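What the arms changed at our place

31st January

I promised back in November that I would write something about the robots at work, and then the holidays came, and then I caught the cold everyone in Covville seems to have had, so please forgive the wait. A few of you have asked whether I still have a job. I do! I'm sitting here with sore feet to prove it.

For those who are new, I work on the packing floor at Acheampong, in the building out past Lillside. I've been there 14 years, most of them at the same bench, and I could wrap a bowl in my sleep. Last year the company started a project called Stundesura (I still have to stop and think before I spell it), which meant robot arms at the benches along the north wall and a good deal of retraining for the rest of us.

I won't pretend I was pleased. When you have done a thing with your hands for that long, it stings a little to stand and watch a machine being taught it, slowly, with a lot of stopping and starting. My first week on the new bench I went home cross every night and took it out on the dishes. 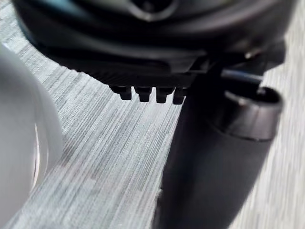
But I did get used to it, and sooner than I thought I would. My day now is partly packing and partly minding. I set things out, I keep an eye on how the gripper goes in, and I step up when it has trouble. You learn its ways, the same as you would with a new coworker. I can tell a bad approach early now, mostly from the angle, and I've got quite a stack of notes on it that the engineers are kind enough to read.

The number up on the board the day before I sat down to write this was 1273 pieces for the shift, and 264 of those were mine by hand, mostly the awkward shapes. I'm a bit proud of the 264, if I'm truthful. My wrists are better too, and I had been wearing a brace on the right one for two winters.

What I miss is the talk. We used to stand close enough to gossip all morning, and now the benches are spread out, with room for the arms in between, so you save it all up for lunch. Lunch has gotten very loud! I did ask if two of the hand benches could be moved back together, and they've said they will look at it — I'll let you know.

There are more arms coming in the spring and I don't know yet which benches they're meant for. Mine has a new mat and a decent lamp, and I'd like to keep it.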